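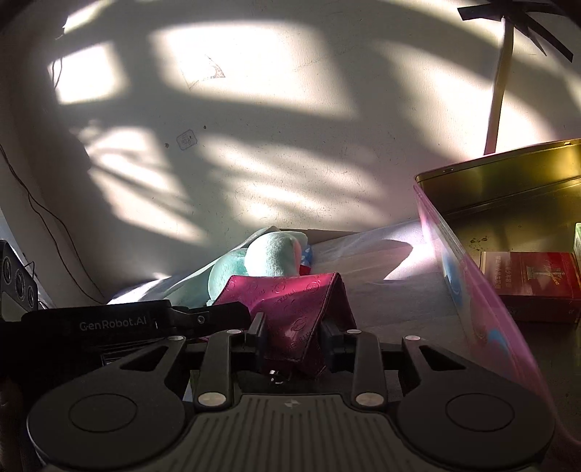 Milagros Ocampo wrote back within the hour that the fault had shown up at her station too, on soft items only, and asked whether the ticket could cover both grippers before the open day. Scope changed accordingly.

Ticket: Clernik demo line, handheld grippers, soft-item table
Opened: 2022-10-19
Opened by: Patricio Ojeda
Assigned to: Hacer Ersoy
Priority: high (visitor event)
Status: closed, one item carried over

Problem as reported
During rehearsal for the Tastmont open day, recorded grasps on pouches and plush toys were rejected by the checker. The operator picks up the item, holds it upright, sets it down. The log shows the pads closing, then reports "no object" and drops the take. Boxes and tins record normally. Rejected: 31 takes out of 75.

Environment
Demo room, window side. Two stations, same software build on both. Grippers last calibrated in September.

Log

Entry 1, Ersoy
Reproduced with a pouch. The pads hold it without visible slip, but the reported opening falls below the empty threshold as the material compresses. The checker treats anything under 6 mm as an empty hand. A folded pouch gets there easily.

Entry 2, Ersoy
Restarted the recorder and reseated the cable. No change. Swapped grippers between stations. The fault stays with the item type and does not follow the gripper.

Entry 3, Ojeda
Asked whether sun on the wall could be the cause, as the rejects were worse in the morning. Closed the blinds and ran the pouch again. Same error. The morning list simply had more soft items in it. Blinds reopened.

Entry 4, Ersoy
Threshold lowered to 2 mm in the demo profile. Pouch passes. Plush passes. An empty close is still detected correctly at station one. At station two an empty close reads slightly above zero and sometimes counts as a grasp.

Entry 5, Insaurralde
Zero offset at station two was out. Re-zeroed with pads fully closed and nothing between them. Empty close now reads as empty on every try. Please re-zero after transport. The case from the Dodley visit went back and forth by van and this step was skipped.

Entry 6, Ocampo
Ran the full visitor script at both stations, soft items first. No rejects. One take was marked short, operator error (released the trigger before the beep). Visitors will do the same, so the beep volume has been raised.

Resolution
Empty threshold changed in the demo profile only. Station two re-zeroed. The standard profile is unchanged and will still reject thin soft items.

Steps for demo staff
Load the demo profile before opening the doors.
Close the pads on nothing and check that the screen says "empty".
If it does not, re-zero and check again.
Grip pouches across the fold, near the middle.
Wait for the beep before letting go.

Carried over
Digby Hollis wants the threshold set per item in the standard profile. Moved to a separate ticket, owner Espinoza site.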